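Waste and Recycling, Session 4: What does a recycling rate measure?
Notes by Somkiat Mahawong

Councils like a single number, and newspapers like it even more. Before believing one, find out what went on the top of the fraction and what went on the bottom. Most published rates are worked out by weight, which flatters anyone who collects a lot of garden waste. Wet grass is heavy. Crisp packets are not.

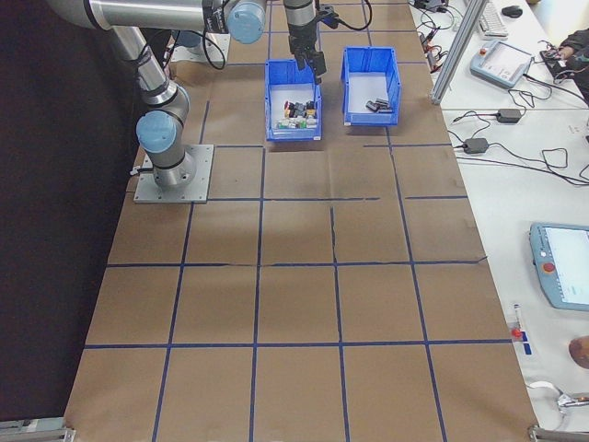
Fig. 1. Small mixed items in a blue bin.

Take the two districts in your reading. Sangkhawat reports 760 tonnes collected for recycling out of 2000 tonnes of household waste. Wudell reports 520 out of the same total. The usual story is that people in Sangkhawat try harder. Perhaps they do, but Sangkhawat counts garden waste and Wudell doesn't, and the leaflet keeps quiet about this. Neither district says how much was thrown out again at the sorting plant.
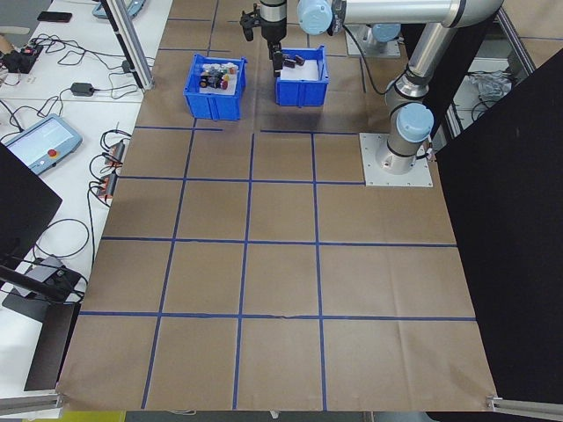
Weight and number of items give different answers, and the choice between them is rarely explained. A sorting trial will often quote whichever looks better. Think of two bins side by side, like the blue ones in Fig. 2, the left packed with odds and ends and the right holding a couple of dark cylinders. By number of items the left one wins easily. By weight I wouldn't care to bet, and I'd want to see the scales first. The Fellance report does all its sums by item and then talks about "material saved" – a phrase that means nothing until somebody weighs it.

Studel claims that 90 per cent of its packaging is recyclable. Read that word slowly. It says the stuff could be recycled somewhere, by someone, given the right plant.

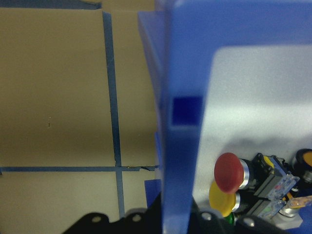
Does a higher collection rate mean less waste?
It can go up while total waste goes up too. Ask for the tonnage per household for both years, and be wary if you are only given the percentage.

For next time: read the Wudell leaflet and mark every figure that has no source. Bring it with you, as we'll start from your marks. The August session covers landfill tax.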